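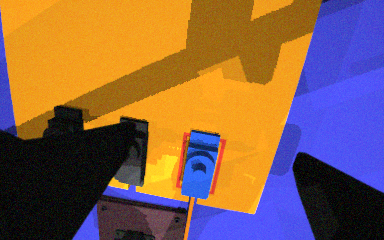
The Blue Part Goes in the Red Box

December 2023

Three weeks into the trial and I am still being asked if I'm for it or against it. By people on my own shift, by my sister-in-law, by the guy who fills the snack machine. So I'm writing it down once, on my lunch, and then I can just point at it.

I work the placing line at Listmont. Eleven years. You take a block, you set it square in its outline on the board, you check the cable side, next. It's the kind of job where people say "oh a robot could do that" to your face at a barbecue. Fine. Now one sort of does.

The vendor is Clornitz and the system is called Prisirance, which sounds like a heart pill. Before the arm touched anything on our floor it did the job in a computer. Simulation. Orange board, blue block, red outline, two big black gripper fingers, shadows thrown all over the board. They showed us this in the break room back in January and I remember thinking, those are ugly shadows. Ours don't look like that. We have tube lights and everything is flat and gray. But I was told the bad shadows are on purpose, you make the light strange so the machine doesn't get fussy about it later. OK. That made sense to me and I said so.

What I did not like was the meeting after.

The meeting was 900 placements an hour. That was the number on the slide, up to 900, and the "up to" was in smaller type. Benavides plant down the road had already signed, so we were told, and they were happy. Who was happy? The slide didn't say. I have a cousin there and she was moved to nights.

So. What has changed, for real, on the floor.

My wrists. I'll start with that because the people against it never want to hear it. My wrists are better. I used to sleep in a brace and now I don't. Anyone who writes a big sad piece about the dignity of handwork should come do the reach and turn for a full shift and then do it again tomorrow. I don't miss it. There was no dignity in the tape on my thumb.

The talking. This is the other side. There were 6 of us on that line, close enough to pass a pen. You learned everything. Whose kid was sick, who was about to quit, who was good at the tricky ones so you slid them over without a word. Now there are two of us and a fence, and the other four are in packing or gone. I watch a screen. My partner watches the other end. We wave. It's a long way to shout over the compressor and mostly we don't bother.

The knowing. Harder to explain so bear with me. When you set a block by hand you feel it when it's off. There's a little drag. You fix it before you've even thought about it. The arm has a camera and it goes by what it sees, and when a cable rides up under the block it'll sometimes look alright and not be alright. Second day of the trial I stopped it for that. The tech asked how I knew and I didn't have a good answer, I said it looked like it would have felt wrong. He wrote that down. I'd like to know what he wrote, exactly.

Because that's the part that bugs me. Every stop I make gets logged. Last I saw, the count was 494 stops, and each one goes back to Clornitz and gets turned into more practice for the thing. They put the odd cases in the simulation, more cables, more bad angles, and it gets better. It has gotten better, I'm not going to lie about it. I stop it less now than I did the first week. But that's me in there. That's my eleven years going down a wire, and my pay stub says Machine Attendant II, which is a lower grade than Placer. Lower! I'm teaching it and I got bumped down for it.

I brought this up. I was told the grade is based on physical demand. So because it stopped hurting, it's worth less. Read that again. If the job had always been to look at a placement and know in half a second if it was bad, what would they of paid for that? They never priced it, it came free with the hands.

I don't think this is evil. I've met the people from Clornitz, they're mostly young and tired and they eat the same vending machine crackers. One of them stayed late to move the stop button when I said it was on the wrong side for a lefty. I think it's lazy. Somebody upstairs bought an arm to replace arms and didn't ask what else was attached to them.

What I'd want, if anybody at Listmont is reading, and I know a couple of you are.

Pay the attendant job as a skilled job. Look at the stop log, it's your own log. Every entry in there is a decision a person made.

Let us see what gets done with it. If my stop turns into a practice case then show me the case. I might tell you it's wrong. I'd probably tell you for nothing, I like being asked.

Don't put the two of us at opposite ends. Put the stations together. The screen doesn't care where it sits. New people can't learn from a wave.

And be straight with packing. The four who moved were told temporary. It's going on a year since that first slide show and there's a second arm on the loading dock in shrink wrap, we've all seen it. Either tell them or unwrap it and let it tell them.

We shipped 1287 boards on our best day with the arm and there was a pizza lunch over it. It was good pizza. I looked around and there were fewer of us eating it, and more left over, so I took a box home.

For or against. I'm for my wrists. I'm for the kid who moved the button. I'm against getting a lower grade for knowing more, and against finding things out by looking at the loading dock. If that's two answers then it's two answers. I've got four minutes left on my break and I still have to walk back past the fence and badge in, and the badge reader is slow when its cold.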